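Troslow Teleop Kit, two-arm version: six months of collecting demonstrations

Reviewed by Anel Xaba
13 Jan 2018

We bought the Troslow kit in June to gather training examples for a two-arm learning policy. It has been in use most working days since then. I have used two other systems for the same job, one built in house and one rented, and this review compares it to those where the comparison is useful.

What you get

The kit is two follower arms with black parallel fingers, two leader handles that the operator holds, a small camera for each wrist, an overhead camera, and a recording program called Nelline. You supply the computer and the table. Troslow lists a clamp size for the arm bases, and you should measure your table before ordering. Ours was too thick on one side and Sizwe Ngubane had to make spacers.

Setup took two of us a day and a half. The arms themselves went up quickly. Most of the time went into the USB hub, which would not carry all three cameras at full rate. Troslow support answered within a day and told us to put the overhead camera on its own port. That should be in the manual.

Operating it

The leader handles are light and the squeeze grip maps directly to the fingers. A new operator can pick up a block in the first few minutes. Smaller objects take longer to learn. Ubaldo Mazza is our fastest operator and he says the right handle has a little more friction than the left at the wrist joint. I notice it too, mostly when turning the fingers to line up with something thin.

There is no force feedback. On the rented system there was, and I expected to miss it more. For pick and place work I don't. For anything where the tool has to press on a surface, such as wiping or writing, operators push too hard at first and have to learn by watching the fingers. We now give each person 14 practice runs before we keep any of their data.

Recording

Nelline is plain and it works. One pedal starts an episode, the same pedal ends it, and a second pedal throws it away. You type the task name once per session. Episodes are saved with joint positions, grip width and all camera streams on one clock. I checked the timing against a flashing light and had no complaints.

We passed 500 kept episodes on our first task before we had a crash that lost anything, and that crash cost us one file. Since the last update there is a review screen where you can mark an episode as good, bad or unsure. Wai-kit Lam does most of our marking and would like keyboard shortcuts for it. So would I.

The file format is Troslow's own. The converter they ship is slow, and it drops the notes field. Nosipho Potgieter wrote a replacement in an afternoon.

Wrist cameras

These are the best part of the kit. The lens is wide enough to keep the fingertips in view along with a good piece of the table, and the mount has not shifted. On our old system we were recalibrating every week.

They do not handle bright light well. Windows go to pure white, and a glossy tabletop throws reflections that move as the arm moves. Our marker task is the hardest case, with black ink and a white barrel on a white surface. You can lower the exposure by hand in Nelline, but the setting is forgotten when you restart. I would buy the kit with a matte mat if Troslow sold one.

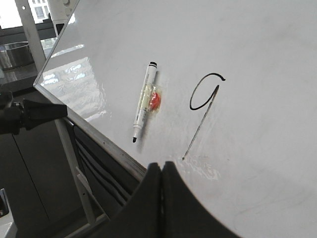 Wrist view from the marker task, with a numeral drawn on the tabletop and both grippers in view.

The fingers

The stock fingers are smooth and narrow with blunt tips. They get into tight spots and they do not scratch the table. Round barrels can roll in them if the grip is off center. Joubert makes a set of ribbed pads that fit, and we tried them for 3 weeks. They held better, but they were thick enough to hide the pen tip from the wrist camera, so we went back to the stock ones.

Support and spares

One grip motor failed in month four. The replacement came under warranty in 13 days. A spare motor costs less than I feared, and I suggest ordering one with the kit.

Compared with the Dollia

The rented system was a Dollia. It has force feedback, a better file format and a much higher price. Its arms are also heavier, and our operators asked for breaks sooner. If your tasks depend on contact, rent one and try it. For general tabletop collection I would take the Troslow again.

Good: wrist camera mounts, pedal recording, light handles, fast answers from support.
Bad: converter, exposure setting not saved, stiff right handle, USB advice missing from the manual.

Rating: 4 out of 5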